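Lostmont Adult Learning Center
Progress report to the Gatchalian Fund
Monday, August 8, 2022
Prepared by Anwara Amarasinghe, program manager

1. Enrollment

The evening computer and job search course opened at the Lostmont site in February. We have now enrolled 744 learners across Lostmont and Drarkden. The grant target for this stage was 2000 hours of taught time. We have delivered 1552. The shortfall comes from Drarkden, where the building was closed for heating repairs and the first group started late. Rommel Salazar has added a Saturday morning session there and expects to make up the missing hours before the next report.

2. Course content

Learners told us in the first term that the unit on spreadsheets moved too fast. Hyun-seo Ma has split it in two and moved the section on formulas to the later half. The unit on writing a cover letter is unchanged. Online forms now come before email attachments, as many learners need to file benefit or housing forms early in the course. 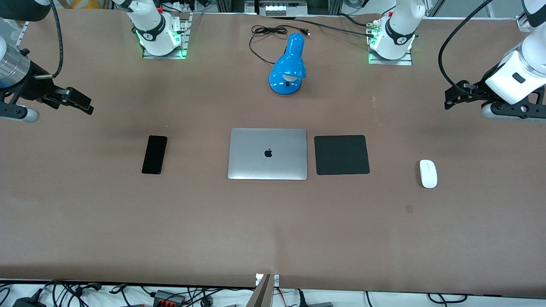 Figure 1. Table covered in light brown paper, with objects set out in a row.

The printed workbook is in its second edition. Flavier Print raised its price per copy, so we cut the glossary and put it on a handout. Learners who are not confident readers of English still ask for a larger typeface. We have not costed this yet.

3. Staffing

We have 13 paid tutors, all part time. Two left at the end of spring for full-time jobs and both posts are filled. Nga Tạ has taken over tutor training from Rommel Mercado, who now handles referrals from the job centers. Referrals had been arriving without phone numbers, and he has agreed on a new form with both centers.

4. Equipment

Loans of laptops for home practice are limited to two weeks at a time. There is a waiting list at Lostmont. We would like to move part of the unspent travel line into equipment and will send a separate request.

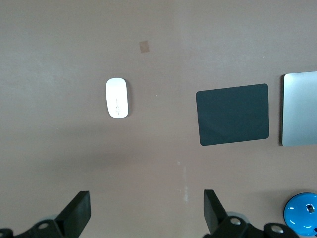 Figure 2. Laptop, white mouse and dark mouse pad on a tabletop.

5. Spending

Spending is under budget on travel and room rental and over on printing. Tutor pay is on budget. The full statement is attached.

6. Next period

- Make up the taught hours at Drarkden.
- Get a price for a large-type workbook.
- Start follow-up calls to learners who finished in spring.
- Send the equipment request.

Questions about this report can go to Anwara Amarasinghe at the Lostmont office.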